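How to wash a textured bedspread so it stays soft

We use cookies to remember your settings and to measure visits. By continuing you accept this. Accept | Settings

A bedspread with a raised weave needs a little more attention than a plain sheet. The small cells of the pattern hold dust, and they also hold detergent, so after several careless washes the cloth feels stiff. I ruined one like this in my first apartment, and since then I follow the same steps each time.

First, read the label. If it is gone, take 30 degrees as safe for cotton. Then check the size of your machine. My bedspread weighs nearly 2 kilos when dry, and it must have space to turn. If you have to push it in with your arm, go to a laundromat and use a bigger drum.

Shake it outside before washing. Look for stains in good daylight and treat them with liquid soap and a soft brush. Brush along the rows of the weave and do not press hard, otherwise the threads will stand up and you will have a fuzzy place.

Use half of the detergent you would use for towels. No fabric softener. It covers the threads with a thin layer, and next time the water does not go in so well. Choose a gentle cycle with a low spin and add one more rinse at the end.

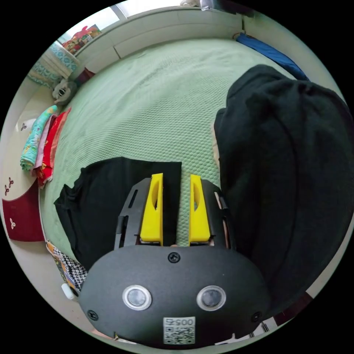
Balakrishnan Raju wrote to me that he skips the extra rinse and puts a small cup of white vinegar in the softener drawer, and that his bedspread comes out just as soft. I tried it in June with an old one and I agree, but only when the water in your area is hard. With soft water I did not feel a difference. Do not use vinegar together with bleach, this is dangerous.

For drying, two people are better than one. Take the corners, pull gently in both directions, and then turn and do the same on the other sides. Cotton with this kind of weave becomes shorter in the wash, and while it is damp you can bring back a good part of the length. Hang it over two parallel lines, with the middle hanging a bit between them - one line alone leaves a mark which is difficult to remove.

If you use a dryer, choose low heat and stop it after 11 minutes to shake the cloth and turn it. Repeat until it is only a little damp, then finish in the air. Never iron it. The iron makes the cells flat, and you would have to wash it again to raise them.

I wash mine every 7 weeks, more often when guests come. For storing I fold it loosely in a cotton bag. Plastic keeps the moisture inside, and the smell stays for a long time.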